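From: Elspeth Leckie
To: Residents' Information List, Skornadmont House
Date: 11/10/2018
Subject: Re: Shared kitchens, electrical load and the revised appliance rules

Dear residents,

The Housing Office has received several replies to its notice on the shared kitchens. The message from Buppha Phromma raises most of the points found in the others, and with her permission it is quoted here and answered on the list.

Buppha Phromma wrote:

> Dear Ms. Leckie,
>
> I have read the notice posted in October and would be grateful
> for some clarification before it takes effect. The notice says
> that "cooking appliances of a portable kind" must be registered.
> On the Fanier wing we have two stovetops between five
> study-bedrooms, and most of us use something portable at least
> part of the week. Must a rice cooker be registered? A kettle?
> The word "portable" could cover either.
>
> I would also ask the Office to reconsider the quiet hours. The
> kitchen doors are to be locked at eleven, but residents on
> clinical placement often return after that hour and have not
> eaten. In the Manríquez wing the kitchen stays open all night
> and I am not aware of any complaint.
>
> Finally, the breaker on our corridor has tripped three times
> since the start of term. I reported it each time and would
> like to know whether the wiring is being looked at or whether
> the registration rule is meant to take the place of a repair.
>
> With thanks,
> Buppha Phromma
> Fanier wing, Room 214

The Office's response follows, in the order in which the points were raised.

1. Scope of the registration rule

The rule applies to any appliance that heats food and is plugged into a wall outlet in a shared kitchen. Rice cookers, slow cookers, electric steamers, hot plates and toaster ovens are included. Kettles and coffee makers supplied by the Office are already on its inventory and need no further action. A kettle brought by a resident does need to be registered. The word "portable" will be removed from the text of the rule, as it has caused more confusion than it prevented.

Registration consists of a one-page form, available at the front desk. The form asks for the type of appliance, the wattage printed on its rating plate, and the room number of the owner. There is no fee.
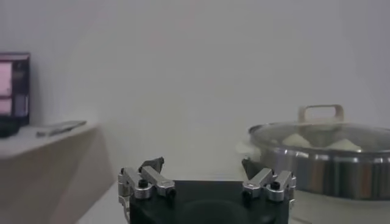
May an appliance be kept in a study-bedroom if it is used only in the kitchen?
Storage in a bedroom is permitted, provided that the appliance is unplugged, cool and clean when it is put away. Its use in a bedroom remains prohibited under section 3 of the residence agreement.

2. Electrical load

The kitchen outlets on the Fanier wing share one circuit with the corridor lighting. The electrical contractor, Vedum, inspected the panel last month and found the breaker to be in good order. In the contractor's opinion it trips because the demand placed on the circuit in the early evening is too high. The combined rating of the appliances found plugged in at the time of inspection was 2820 watts, which is more than the circuit is designed to carry.

The registration rule is not meant to take the place of a repair. The Office has asked for a quotation to place the kitchen on a circuit of its own, and residents will be informed through this list once a date has been agreed. Until then, residents of the Fanier wing are asked to run one high-wattage appliance at a time.
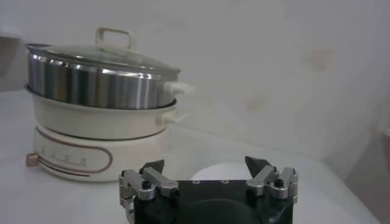

Residents who share meals will find this easier to manage than those who cook separately. The Office does not wish to direct how anyone eats, but it notes that the residents of the Manríquez wing have kept a sign-up sheet on the kitchen door since last year, divided into half-hour periods, and that the arrangement appears to work well. A blank copy of the sheet may be requested from the front desk.

Extension cords and multiple-outlet adapters may not be used for cooking appliances in any wing.

3. Quiet hours

The Office accepts the point concerning residents on clinical placement. The Fanier kitchen will remain unlocked overnight for a trial period ending with the current term. Exhaust fans should be set to low after eleven, and dishes should be washed and put away before the kitchen is left. Complaints about noise should be sent to the Housing Office in writing and not posted on this list.

The corrected text of the rule will be placed on the notice boards and sent to the list. Forms already submitted remain valid and need not be completed again.

Sincerely,

Elspeth Leckie
Housing Office
Skornadmont House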